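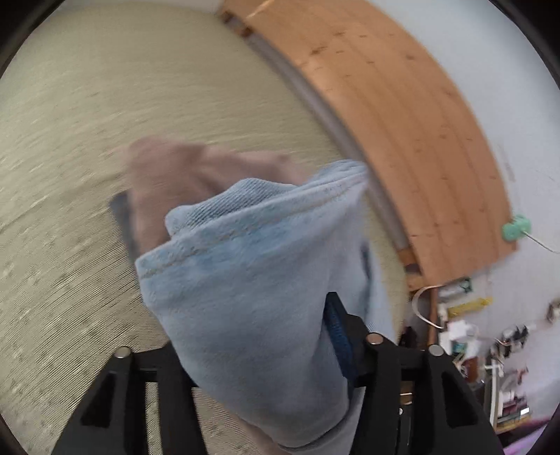
Bosow retires its sentence tagger, keeps the spreadsheet

Bosow, the company that reads other companies' invoices so they don't have to, has switched off the hidden Markov model that has labeled its text for longer than most of its engineers have worked there. A newer sequence model called Gravasine took over on Sunday, at an hour chosen because customers were expected to be asleep. Two of them were awake and filed tickets.

The old system looked at one word at a time and guessed what it was from the word before. This worked well on invoices that read like invoices. It did less well on the kind that put the due date in the middle of the delivery address, and it was known to treat any capitalized word after "Dear" as a product.

Gravasine looks at the whole line before it commits to anything. On Bosow's internal test set it tagged 96 percent of fields correctly, up from 87 percent for the model it replaces. The test set holds 700 invoices, all labeled by hand, and the company concedes that a fair share of the remaining errors may belong to the hands. Two labelers disagreed for most of October over whether "net 30" is a date. It is currently a date.

Presico, which sells a competing product, said in a statement that it welcomed Bosow to "the modern era of tagging" and noted that its own model scores higher. It did not say on what. A Presico spokesperson later clarified that the figure came from a private benchmark, and that the benchmark would stay private.

The change carries a cost. Training the old model took a coffee break. Gravasine needs 16 hours on the same machine, which also runs the office door locks, and staff have been asked to plan their evenings around it. A second machine has been requested – the form is awaiting a signature.

Among the first customers to move was Väisänen, a shipping firm whose name the old tagger regularly split in two at the umlaut and billed separately. The firm says its name now arrives in one piece. Its postal code does not, though Bosow describes this as a known issue and hopes to have a fix in the next release.

The spreadsheet of manual corrections, which grew up alongside the old model and was supposed to retire with it, will stay in use for now. It has been given its own tab for Gravasine.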